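Ticket 188 – Desktop, no POST after CPU swap
Opened by: Leena Huttunen
Assigned: Aušra Lapiņa
Site: Drolosside, bench 20

Thursday, 9:40
Fans spin, no video, no beep code. Memory reseated in each slot, no change.

11:15
Quadro card reseated, power connectors checked at both ends. Same result. Cooler removed for socket inspection. 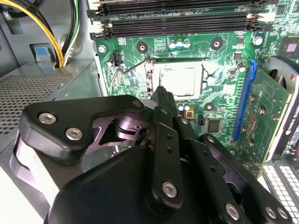 Retention lever to be closed fully before the cooler goes back on – then retest with one memory module. If still dead, swap the power supply.

Status: open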